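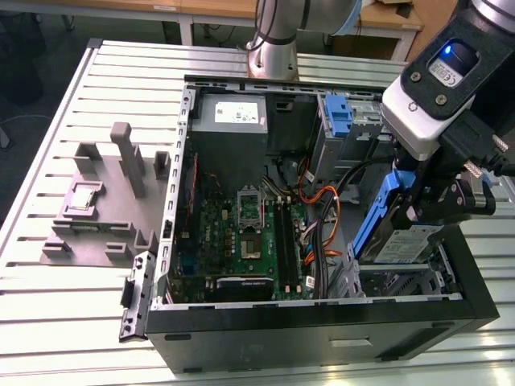
Drive and blue caddy held over the bay, parts plate to the left of the case.

Review: Multeo parts plate for desktop teardown cells
By Keyvan Kermani
14 June 2021

The Multeo is a plastic fixture plate with holders for the parts that come out of a desktop computer: processor, memory, drive and a few larger items. It bolts to a slotted aluminum table. We bought ours at 549 with the hardware bag and ran it for 2124 pick-and-place operations before writing this. The cell has two arms and a table, and the cases lie on their side with the cover off. Most of what we run through it is Dell towers.

What comes in the box

The plate arrives flat with the holders separate. Each holder has a pair of locating pins underneath and one screw. The tall post in the upper middle goes on last. There is a printed sheet with hole positions and a torque table, and a download link for the CAD. The CAD matched our plate except for the narrow holder at the upper right, where the model is an older revision with a thicker wall. Support at Mirzaei, the reseller, sent the right file the next day.

T-nuts are included in one size. They did not fit our slots, so we used our own. Check this before you schedule the work.

Mounting

Put the plate down loosely, run the screws in by hand, push the plate against a straight edge clamped to the table, then tighten from the center out. Azadeh Bakhtiari did the first installation alone in one morning, including cable rerouting. Do not use a power driver on the plate screws. The plastic around the screw seats will dish, and after that the plate never sits flat again in that corner. We have one dished seat from our own impatience.

The case needs its own stops. Multeo does not supply any and does not mention it outside a footnote. With the tower free to slide, every pull on a tight caddy shifts it slightly and the next pick is off. We made hinged stops for the corners and set them once per case model.

Teaching the positions

The sheet recommends teaching each holder separately. We taught three points on the plate, built a user frame from them and used the CAD offsets for everything else. After correcting the narrow holder, all places landed inside the lead-in. The exception was the memory module, which lies horizontally between raised supports and has very little clearance at the ends. That one we taught by hand, with a scrap module in the fingers.

Approach heights need attention. The post is tall enough to meet the gripper body on a direct move from the bay to the far left holder. The default path in the Multeo sample program goes straight across. Ours now goes up, across and down, which costs time on every drive and has hit nothing.

For the drive, the angle matters more than the height. It comes out of the cage with its caddy still on, tilted, and has to clear the perforated brackets before the wrist can level it. We set the leveling move to start only when the lower tip of the caddy is above the cage wall. Negin Zarei wrote the check as a plain height comparison in the tool frame, and it has not needed changes.

The processor frame

The small square frame is the best part of the kit. It takes the chip flat, the corners are open so the fingers can let go without dragging, and the depth leaves enough of the edge exposed to pick it up again. The retention frame on the board has to be swung fully upright first. If it sits partway it fouls the tool on the way down, and no plate will help with that.

Wear and upkeep

At 400 cycles the lead-ins on the memory supports were polished but in size. At the end of the test one support had opened enough to let a module rock. Replacement supports are sold only as a full holder set, which is a poor arrangement for the one piece that wears.

Our routine is now as follows. Brush out the holders at the start of each shift. Check the plate screws weekly with a torque driver at the value on the sheet. Re-touch the three frame points after any collision, however light. Look at the gripper cable where it leaves the connector block and confirm that both thumbscrews are finger tight. A loose one gave us intermittent gripper faults in November, and we spent two days blaming the controller. Ekrem Yaman found it by wiggling the plug.

Dust is the other item. Used computers are full of it and it packs into the locating holes. Clean these with a vacuum. Compressed air just moves it into the table slots.

Compared with the Drestelier

We ran the Drestelier tray before this one. It is metal and heavier, and its pockets do not wear in any way we could measure. It also marks the edges of circuit boards, its pockets are fixed, and moving to a different case model meant a second tray. The Multeo can be rearranged in 6 minutes with a hex key. For a cell that sees one model all year I would still take the Drestelier.

Complaints

The holder screws are too short for the angular holder and engage by barely two threads. Kourosh Sharifi replaced them with longer ones from stock.

The torque table uses one unit and the assembly drawing uses another.

No position is provided for a power supply or a graphics card. Both go to a bin beside our table, which is workable, but the product page lists them as supported parts.

Verdict

Recommended for mixed models, with your own T-nuts, your own case stops and a spare holder set ordered at the same time. Rewrite the sample path before running it at speed.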